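最后更新：11月
文 / Kelechi Shehu
阅读时间：约6分钟

3.2 示范数据是怎么攒出来的

上一节讲了模型结构，这一节换个口气，聊聊数据。说真的，整个项目里我花时间最多的就是这一块，模型那边改来改去也就几个星期，数据却从头采到尾（中间还推倒重来过一次，后面会说）。

我们要学的任务叫“文件整理”，听着很文雅，做起来全是小五金：弹簧夹、拱形夹、活页环、长尾夹，再加上各种纸张和卡纸。示范在两个地方采，Tiltville 的办公室和 Jostolport 的一间旧资料室。两边用同一套遥操作程序，我们内部管它叫 Odau，操作员握着手柄，夹爪跟着动，腕部相机全程记录。最后留下来的示范一共1,321条，由39种物品组合构成，每种组合包括一件夹具和一两样纸质材料。

为什么非要用腕部视角？一开始我其实更喜欢俯视相机，画面干净，标注也省事！可是一到夹具这一步，俯视画面里夹爪自己就把关键部位挡住了，杠杆到底抬没抬、抬到什么角度，全靠猜。腕部相机离得近，弹簧、销钉、铆钉这些小零件都能进画面（见图3）。代价当然也有：离得太近的东西会糊，纸张常常占掉大半个画面，背景还乱七八糟。我后来想通了，乱就乱吧，真实的桌面和墙角本来就这样，与其在采集的时候把周围收拾得一尘不染，不如让模型早点见见世面。
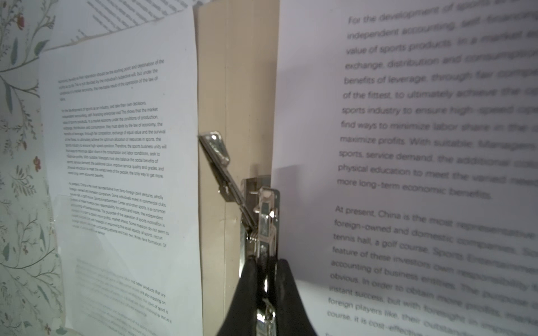

图3　腕部相机画面：黑色夹爪夹住银色金属夹具，杠杆朝左上方伸出，顶端抵着棕黄色卡纸文件夹的边缘；两侧为印有英文的纸页。

金属件的反光是另一个让我头疼的地方。镀亮的表面上总有几块高光，位置随着手腕一动就跑，早期的关键点检测器特别爱把高光当成销钉。我们试过给物体喷哑光涂层，效果不错，可那样采出来的数据拿到别处就不灵了，等于自己骗自己。最后的做法很土：每种组合都在两种灯光下各采一遍，一遍开顶灯，一遍只留侧面的台灯。阴影落在纸上的样子差别很大，模型看多了，也就不那么迷信亮点了。

文字也值得提一句。带字的纸页纹理很密，视觉编码器对它们反应过头，注意力图上经常是一片片段落在发光，夹具反倒暗着。我们没有换成白纸，而是把同一件夹具和不同内容、不同字号的印刷页搭配着采，盼着它自己明白：字写了什么跟怎么夹没有关系。4.1节的消融实验会给出只用白纸训练的对照组，这里先不剧透。

再说标注。每条示范切成四段：接近、闭合、保持、松开。切分点先由夹爪开度曲线自动给出，再由人看一遍视频修正。“保持”这一段最容易标错，单看一帧画面，夹爪已经合上了，可到底是刚合上还是正要松开，谁也说不准，必须前后拖着看。所以我们规定标注员不许只凭静止画面下判断，哪怕看起来再明显也不行。这条规矩写进手册以后，两位标注员之间的分歧少了很多，剩下的大多集中在杠杆类夹具上，因为杠杆搭在纸边和真正压住纸边，在画面里实在太像了。

前面说的推倒重来，是这么回事：第一批数据里，操作员全都习惯从同一侧接近夹具，动作漂亮极了，成功率也高，我当时还挺得意。结果策略训出来以后，物体稍微转个方向它就发懵，夹爪悬在半空来回犹豫。Okafor 那批手柄到货之后，我们干脆把第一批整个放到一边，重新规定了起始姿态：每采完一条，就把物体随手转个角度再放回去，夹具有时立着，有时躺着，文件夹有时撑开有时合拢。操作员抱怨说手感全没了，采得慢，失败也多。失败的示范我们单独存着，其中29条带有完整的补救动作（比如夹滑了又重新夹稳），我舍不得扔，放进了恢复策略的训练集，用法见3.4节。

力的数据也一起录了，不过本节的策略没有用到。夹爪指尖的力传感器在夹金属薄片时噪声偏大，数值跳得厉害，我们滤过几次波都不太满意，只在检查示范质量的时候当个参考。下一节讲数据怎么进网络，包括图像裁剪的尺寸和动作序列的对齐方式。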